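Is the Brasby open day worth a Saturday if you know nothing about robots?
Posted by marrowfat_jen

My son wants to go to the robot open day at Brasby in March. It's 60 miles each way and I can't tell a servo from a serving spoon. Do they let you see anything working, or is it leaflets and a gift bag? Also, where do you park?

gusset44
Went once. Parking is fine. Coffee is not.

Toivo Rissanen
I went last time with my niece. The crowd was 207 by the sign-in sheet, and most of them were waiting for the sandwiches. The demonstration they call Kallus is the one to see. The job is a power strip and an electric kettle, so you're already qualified to judge it.
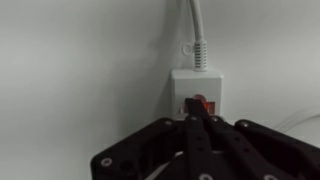
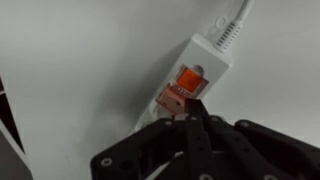
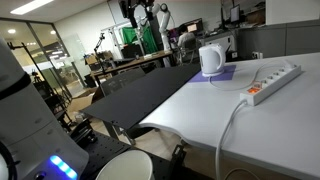
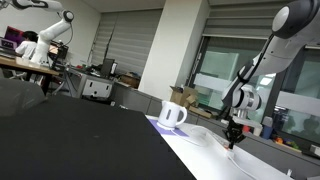
My niece is nine and wants everything to fight, so I went in expecting a long afternoon. She lasted through two rounds of the talk at the rail, which beats her record for church. What held her was the switch on the power strip, because it glows orange and you can tell from well back what the robot is supposed to be going for. The kettle on its purple mat did less for her, though I'd have liked a cup by then. Ask the staff questions, they're dying to be asked. Skip the Jaidee talk unless he likes slides. Park behind Pakham Street and walk.

tollgate_ray
Never been, but my cousin says robots are overrated. Bring a sandwich.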